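The couch laundry pile, and one very red jersey
1 April 2022

So I finally got to the bottom of the couch pile. If you have been reading for a while you know the one I mean. Clean stuff comes out of the dryer, gets dumped on the gray cushions "just for tonight," and then we all sit on the floor to watch TV for a week. Last night I made a cup of tea, put the Hustero podcast on and told myself I was not getting up until I could see upholstery.

It took three episodes. Towels first, because they're easy and you feel like a genius right away. Then socks (I have 11 singles in a bag now, don't ask). I left the jersey for last, on top of its white T-shirt, since those two get worn together and I like to put them away together.
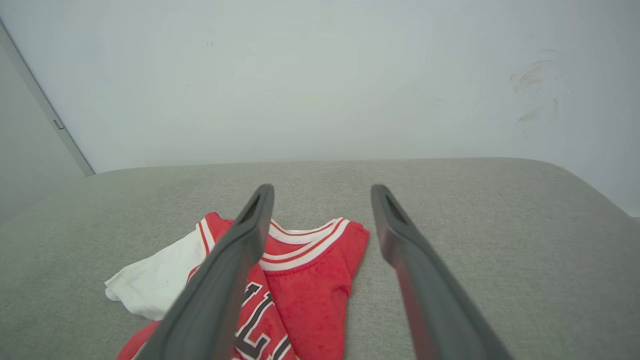

Photo: Andora at Home

I love this thing. It's the red that does it, plus that striped trim around the V-neck and the armholes. I found it at the Patdale flea market last July for 20 dollars, and the seller threw in a belt I've never worn. Every time I wash it I get nervous about the lettering, so it goes in cold, inside out, and never in the dryer. I hang it over the shower rail and it's ready by morning.

Folding it is another story! Jerseys are slippery and they don't want to hold a crease. My old way was to fold it in half, fold it again, shove it in the drawer and find it three days later in a ball behind the swimsuits. And the letters would get a line pressed right through the middle, which made me crazy.

What I do now is spread it out on the couch with the front facing up and smooth from the middle out to the sides with flat hands. The couch works better than the bed for this, at least in our house – the bed is so squishy that everything slides toward the dip. If the tee is going underneath, I line up the shoulders and pull the sleeves out straight before I do anything else, or they bunch up and you get a weird lump under each armhole. 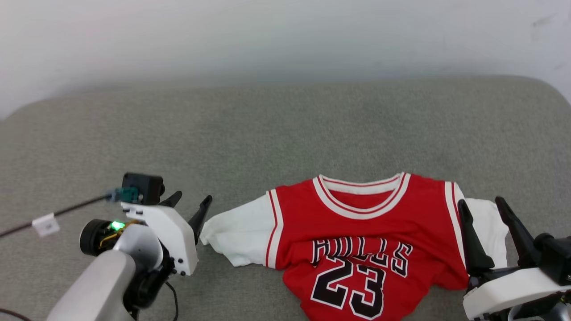 Then both sides come in toward the center, just a little, so the number stays mostly flat. Sleeves get tucked back behind. After that I roll from the hem up to the collar, not too tight, and stand the roll up in the drawer. I keep mine in one of those Onu fabric boxes I got for the closet last year, and the collar sticks out the top so I know which one I'm grabbing.

Does it wrinkle? A bit. I give it a shake and wear it anyway.

The whole pile took me 60 minutes more than I wanted it to, but we have a couch again. Next up is the hall closet, where I'm pretty sure there's a sleeping bag with no zipper and at least two umbrellas that don't open. If any of you have a good trick for fitted sheets, please leave it in the comments – I've tried the corner-in-corner thing and mine still come out looking like a dumpling.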